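**Words by Luzius Bachmann** – 26/11/2023

When I moved to Dorwood I brought with me a box of paint cards, and every card in it was some kind of white. My sister asked why I needed so many. I could not explain it to her well on the telephone, so I try it now in writing.

A pale surface is never one color for a whole day. You choose it in the shop under strong lamps, you take it home, and in the morning it is green, at noon it is gray, and in the evening you ask yourself who put lavender in it. 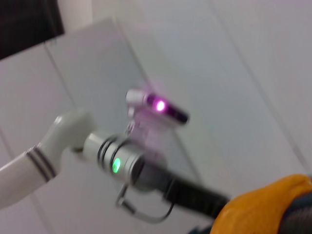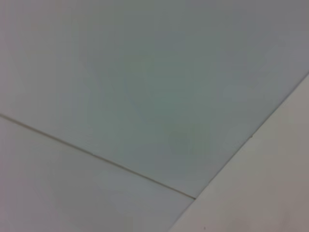
*Pale on pale: a white wall in the first picture; in the second, soft gray-green and a whiter panel, with a thin dark seam between them and a warm beige on the right.*

## The trouble with gray-green

Gray-green is the color I am asked about most often by readers. They write that they wanted gray and received mint, or wanted sage and received something like a hospital corridor. Usually the paint is not guilty. A cool pale tone takes a lot from its neighbors, and if the neighbor is warm, for instance beige or taupe, the cool one looks much cooler than it did on the card.

I learned this in my own kitchen. The doors came from Simanjuntak, a small joinery two streets from the station, and I ordered them in a gray-green which they mix themselves and which has no name, only the number 98. In the workshop it looked almost neutral. At home it stood next to a wall that the previous owner had painted in a pinkish off-white, and for the first week I believed they had delivered the wrong doors. I carried one of them back under my arm. Mrs. Simanjuntak put it on her bench beside the sample and said nothing, and I carried it home again.

I did not repaint the wall. After some months I even began to like the quarrel between the two colors, most of all on cloudy days, when the difference becomes small and you must look for it.

## Matte, and how matte

The second question is shine. A glossy white throws back whatever lamp you have, and then you look at the lamp and no longer at the white. Matte is calmer. It spreads the light so that a large plain board can show very gentle lighter and darker places, almost like paper that has been lying in a drawer. Some people call this blotchy and want it corrected. I would leave it.

But matte has its price, and in a kitchen you pay it quickly. My first coat was a chalk paint by Jullo, 40 dollars for the can, and it was beautiful until September, when I made plum jam. For the second coat I took the same color in eggshell. It is a little less soft to the eye and I can wash it with an ordinary sponge and dish soap.

If you want to test the finish, paint a piece of board as large as a tea tray. A card is too small for this. Put the board flat on the table for one day and then stand it up against the wall for another day, and look at it each time you pass. Flat and upright, the same paint can look like two cousins.

## In praise of the seam

Now I come to my favorite subject, about which my friends have heard enough. Where two panels meet, there is a line. Many people today want to see no line at all. They fill it, sand it and paint over it, and when the heating season starts the boards move and a crack comes, and the crack is never straight.

A seam that was planned is much nicer. It can be narrow, only a thin dark drawing between two pale areas, and it gives the eye a place to rest. When the panels are of slightly different tones, as with my doors and the side board beside them, the seam also makes the change look intended. Without it, one would think the painter had run out of paint on a Friday evening and opened a different can.

Hement, who supplied my side boards, offer the edge either square or a little rounded. I took the square one. The rounded edge catches a bright line of light along the gap, and then you have two lines, one dark and one light. In a big room this can be pretty. My kitchen is small.

For cleaning the gap I use a dry brush of the kind sold for pastry. A wet cloth pushes the crumbs deeper, and I say this from experience.

## What it cost me

The doors and side boards together came to about 3,000 dollars, fitted. The paint for the walls in the hall, where I did the work myself, was 135 dollars with rollers and tape. I still have half a can, which I keep under the stairs with the paint cards on top.

The hall is next to be looked at again. I painted it in a white that is a bit too clean for the old floor, and in January, when the snow outside makes everything blue, I do not enjoy walking through it. A board with two warmer samples is leaning by the coat hooks at the moment. My sister, who came to visit, says they are the same. The left one has more yellow.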